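Living With the Lulis, One Winter In

I promised a few of you I'd write something once I'd had the car through some real cold, and December has now obliged me with more cold than I wanted, so get yourself a coffee because this will wander a bit.

For anybody new here, the car is a Lulis, the small electric hatchback from Godinho, in the pale green that looked gray in the brochure. I bought it used from a dealer called Zustuvico, out past the county line in Akavdale, after driving the same gas sedan for so long that the seat had taken on my shape. I was nervous about it! I'm still a little nervous about it, if I'm truthful, in the way you're nervous about a new dog you already love.

The first thing people ask is how far it goes. In summer I never thought about it. I'd plug in on Saturday evening and forget the whole business until the next weekend. In winter I lose a good chunk of that, more on windy days, and the number on the dash drops faster than the miles I'm driving, which made me grip the wheel the first few times. What helped was switching the display to percent and leaving it there. Percent doesn't argue with you. My friend Sofia Bastos, who has had hers a year longer than I've had mine, told me to do this on day one and I ignored her, as I generally do with good advice, and then had to call and tell her she was right.

The second thing is the heater. It works very well, almost too well, and it is greedy. The seat heaters are gentler on the battery and I've come to prefer them, so my routine now is to warm the cabin while the car is still plugged in at home (I set it for ten to seven, and it's toasty by the time I've found my keys) and then run the seat on low for the drive. I wear a proper coat. I don't know why I spent so many years driving around in a thin sweater with the heat on full blast, but there we are.

I did one long trip, up to see Godelieve Cuypers in her new house, and that's where I learned the most. The trip is easy in the old car: one stop, a sandwich, done. In the Lulis it took two stops, and the first charger I picked had one working cable and a line of three cars for it. I sat there with the radio on and watched a man eat an entire rotisserie chicken in his front seat. The second stop was much nicer, behind a grocery store, with clean restrooms and a bench, and by the time I'd bought flowers for Godelieve and wandered the cheese aisle the car was ready before I was. On the way home I skipped the first place completely and had no trouble at all.

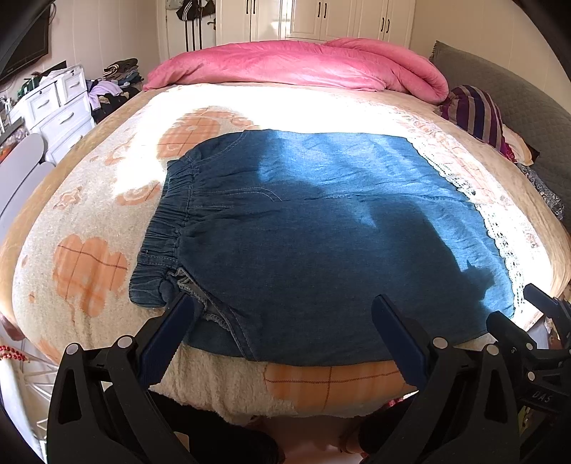

Packing for that trip also taught me how shallow the trunk is. The opening is wide and friendly, but there's a false floor with the charging cable living under it, and if you fill the trunk to the lid and then need the cable, everything has to come out onto the pavement, in my case onto very wet pavement, while a nice young couple pretended not to watch. So now I pack soft and flat. The blue denim piece with the gathered waist and the white crocheted trim at the hem, which I'd laid out on the bed before I left, takes up more room than you'd think with all those folds, and it ended up spread on top of the suitcase like a blanket. It traveled beautifully that way. The cable, meanwhile, has moved to a tote bag behind the passenger seat, and I recommend that to every Lulis owner who will hold still long enough to hear it.

While I'm complaining, the wipers. They park themselves a little too low, under the lip of the hood, and when it snows they get packed in there and you have to dig them out with your fingers. There is a setting that raises them to a service position. It's buried three menus down under a heading that has nothing to do with wipers, and I only found it because Ultan Kinsella from my old office sent me a photo of his screen with a big red arrow on it. Thank you, Ultan! I use it every night there's snow coming.

The tires were my one large expense. The car came with all-season tires that had plenty of tread, and Volodymyr Kushnir at the garage said I could leave them on if I only drove in town. But I don't only drive in town, and there's that hill by the reservoir, so I went ahead and bought a set of proper winter ones. I'd put the difference on that hill down as the best money I've spent on the car. It's a heavy little thing with that battery in it, and on the old tires I could feel it thinking about sliding. With the new ones it just goes up. They're noisier on dry road, a sort of low hum, and my mileage took another small dip, but I stopped noticing the hum after a week.

Volodymyr also reminded me to have them checked for tightness after the first 60 miles, and to think about swapping front to back somewhere near 3,000, and I wrote both of those on a sticky note that has since fallen down behind the dash, where I expect it will stay.

Now, money, because my sister-in-law Ermelinda Gouveia asks me every time she calls. I charge at home nearly always, on the cheaper overnight rate, and my electric bill did go up, but by a good deal less than I used to hand over at the pump. I put some 1,000 miles on it this past month between Godelieve's and everything else, and the only part that stung was the fast charging on the road trip. Those road chargers are not cheap. If I had to use them every week I'd be writing you a grumpier post. If you live in an apartment without a plug of your own, I'd think hard about it and ask your building first, and I say that as somebody who likes the car very much.

What do I like? The quiet, mainly. I leave early some mornings and it used to bother me to start the old engine under the neighbors' bedroom window, and now I roll out of there like a thief. I like how quickly it pulls away when a gap opens in traffic, and I like that the windshield clears in a minute or so. I like the big square buttons for the heat and the radio, which I can work with gloves on. Godinho took those out of the newer model and put everything on the touch screen, and Sofia test-drove one and came back quite cross about it.

I still have the sedan, by the way. It's sitting on the side of the driveway with leaves on it, and I keep meaning to put it up for sale, and then I remember that trip to the coast we've been talking about for spring and I think, well, maybe one more. Has anybody driven the coast road in one of these? I'd especially love to know about chargers past the lighthouse turnoff, where the map shows a long stretch of nothing. Leave me a comment if you've done it, and tell me where you stopped for lunch, too.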